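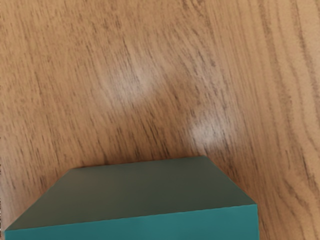
Detitum, close view. Lots of wood grain, one teal block.

Thursday, March 1, 2018

So the question I've been chewing on all winter is pretty simple to say: if you teach a simulated arm to put a cube on a plate, how much does it care what the plate and the table look like? I finally have numbers I sort of believe, so I'm writing them down before I change the code again and lose track (this has happened more than once).

The setup I call Detitum. It's one arm, one table, one teal cube and a dish that gets swapped between episodes. The policy gets a room camera plus a close-up view, and it learns purely by copying recorded demos. I made 800 of those in the simulator, which ate most of my evenings, and held back 300 starting layouts for testing that it never gets to see in training.

I trained two versions. The first one, Kondura, always saw the same plate and the same lighting. The second, Tomton, got a different dish and a different light position every episode, with the same number of demos and the same network. I didn't touch anything else, I promise!

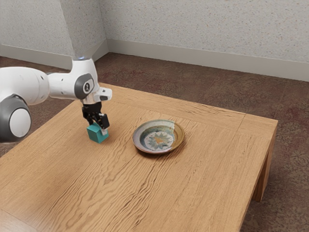

What came out

On the familiar plate the two are basically tied, and I can't tell them apart by watching. Swap in a dish neither one has met and Kondura falls apart. It grabs the cube just fine and then dithers, or lets go over bare table. Tomton still misses sometimes but the drop in success was 45 points smaller, and I reran that three times with new seeds because I didn't trust it.

The nastiest dishes are the damaged ones. I have a set of old pottery scans I named Hinrichs, and some of them have holes and missing chunks, so you get table color in the middle of what ought to be plate. Add some glare on the wood and there are pale blobs competing for attention too. My hunch is that Kondura learned "go to the round thing with that pattern" and has no idea what to do with half a rim.
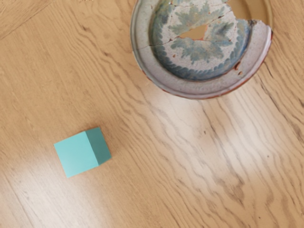 One from the damaged set: cube lower left, broken dish upper right.

Things I'm still not sure about: I changed dishes and lights together, which was lazy, so I can't say which one is doing the work. Splitting them is the next job. I also want to try fewer demos, because if Tomton holds up at 511 I could stop sooner next time and get some sleep. And the close-up view may be doing less than I think. When the cube fills it there isn't much dish to look at, so I'm going to blank that input and see what breaks.

I'm hoping to have the split runs done in April. If you've tried something like this with your own objects, leave a comment, I'd love to compare notes.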